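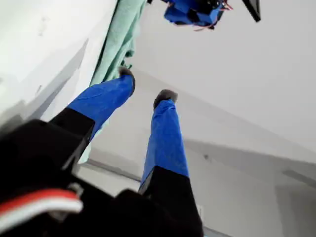 Written by Josach Technical Publications. Updated July 23, 2018.

Section 4: Hanging, Drying and Folding Cloths

Applies to Indero utility cloths and hand towels used with the Flisix wall rail, part 2099. For mounting the rail, see Section 2. For washing, see Section 3.

4.1 Before you start

Check that the rail is tight. Grip it near the center and press down lightly. If either bracket moves against the wall, stop and retighten the screws as described in Section 2.

Wipe the rail with a damp rag and let it dry. Dust on the rail transfers to pale cloths and shows as a gray line across the fold.

You will need:
A clean, washed cloth
The spring clips supplied with the rail, part 976
A flat surface for folding

CAUTION: Do not hang cloths that have been used with solvents, floor wax or cooking oil. Wash them first. Oily cloths left bunched up can heat up on their own.

4.2 Hanging a wet cloth

1. Wring the cloth by hand over a sink until it stops dripping. Do not twist terry cloths hard. Squeeze them.

2. Hold the cloth by two neighboring corners and shake it once, away from your face.

3. Lay the cloth over the rail with an equal length on each side. Large towels may be hung by one short edge.

4. Pull the hem straight with both hands. Work from the middle toward the ends.

5. Fit a clip at each end of the fold. Place it over the hem, where the fabric is thickest.

6. Leave a gap between cloths. A hand's width is enough in a heated room. Leave more in a basement or laundry room without a window.

NOTE: Soft folds along the lower edge are normal and come out when the cloth is folded for storage. Creases pressed under the rail do not always come out. If the cloth has slipped and bunched, rehang it while it is still wet.

NOTE: The rail is rated for cloths and hand towels only. Do not hang bath mats, coats or bags from it.

4.3 Drying

Drying time depends on the weight of the fabric, the temperature and the air movement. A medium-weight cloth takes roughly 2 hours at normal room temperature with the door open. In November and the rest of the heating season the time is usually shorter near a radiator and longer on an outside wall.

1. Turn the cloth once, partway through drying, so that the inner side faces out.

2. Check the hem between two fingers. The hem is the last part to dry. If it feels cool, it is still damp.

3. Check the fold line where the cloth lay on the rail.

4. Remove the clips before you lift the cloth. Lifting against a closed clip pulls loops out of terry fabric.

CAUTION: Do not place a space heater under the rail.

If a loop has been pulled, cut it level with the surface using small scissors. Do not pull it through. Cutting a single loop does not cause the fabric to run.

4.4 Colors

Mint, sand and other light shades can be dried together. Hang dark cloths at the far end of the rail for the first few washes. Dye can move from one wet cloth to another where they touch. Cloths made of 100 percent cotton take up stray dye more readily than blends.

Keep light shades out of direct sun. Fading starts at the fold, and an uneven stripe cannot be corrected by washing.

4.5 Folding for storage

1. Lay the dry cloth flat with the care label facing down and to your left.

2. Smooth it outward from the center with the flat of your hand.

3. Fold it in half, long side to long side. Line up the hems. If the hems do not meet, the cloth has stretched while hanging. Tug it gently on the diagonal and try again.

4. Fold in thirds from the short side.

5. Stack with the closed edge facing out. Put freshly washed cloths at the bottom of the stack so that all of them get used in turn.

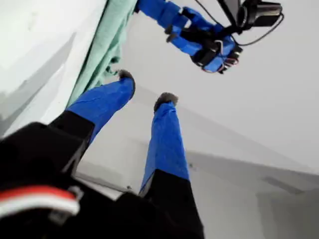 Can a cloth be left on the rail between uses?

Leave it there if it is clean and only slightly damp, and spread it to its full width. Cloths used on food surfaces should go to the wash at the end of the day.

4.6 Problems and remedies

Cloth smells sour after drying
It dried too slowly. Wash it again and leave more space on the rail. Skip fabric softener on the next wash.

Cloth feels stiff
Shake it firmly, then rub the two halves together. Hard water and too much detergent both cause stiffness. Reduce the detergent before changing anything else.

Clip leaves a mark
Dampen the mark and smooth it with a fingertip. Move the clip to the hem next time.

Cloth slides off the rail
The sides are uneven, or the clips are worn. Replace clips that no longer close fully. Order part 976 from Sundaram, the parts supplier for this range.

Lint on the rail
New cloths shed during the first washes. Wipe the rail between loads until shedding stops.

Continue with Section 5, Replacing the Rail End Caps.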